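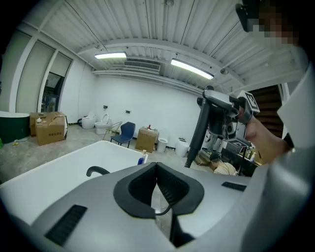

Staging has gotten out of hand and I'm tired of pretending it hasn't. I looked at 23 listings over the holidays, all of them in or near Gavley, and I could not tell you one thing about most of them. Same bowl of lemons. Same gray throw. Same sign telling me to gather. Give me a plain white tub with a long rim and a couple of fluorescent lights overhead, and at least I know what I'm looking at. I can picture myself scrubbing it. I can picture what I'd change. With the staged ones I picture nothing, I just smell the candle.

Agents will say it works. Fine. Maybe. A rep from Skultis, the staging outfit that does half the condos on our side of the river, told me their places go faster and for more. Than what, though? Than the same place empty? How would you even know. You can only sell it once.

And somebody pays for this. A friend put her two-bedroom up in April and got quoted over 4 thousand dollars for a sofa she wasn't allowed to sit on. Her own sofa went to storage, which cost extra. She lived out of 2 suitcases for 3 weeks and hid her toaster every time the phone rang. The toaster! Buyers know people eat toast.

What bugs me most is the furniture is small. Go measure it sometime. At the Nillura building I laid down next to a bed (yes, on the floor, the agent was in the hall) and I was longer than it was. I'm not tall. So you buy the place, you bring your regular human bed, and now the closet door doesnt open. Nothing illegal about it. Still a trick.

I'm not saying leave dirty socks out. Clean the place. Fix the drip. Paint over the purple if you have the energy – or don't, and knock a little off the price, I own a roller. But let me see the water stain. Let me see the ugly light fixture and where the outlets really are insted of a fiddle leaf fig parked in front of them.

The best showing I went to was on Obeidat Street. Folding chair in the living room, radiator paint peeling, a pencil chart of some kid's height on the kitchen door frame. No music. The agent handed me a list of what was wrong with it, one page, both sides. I stayed almost an hour. Opened every cabinet.

Didn't get it, somebody bid over me. But I remember the whole floor plan, down to which window sticks, and I still couldn't tell you the color of a single wall at Nillura. White, probably. Greige.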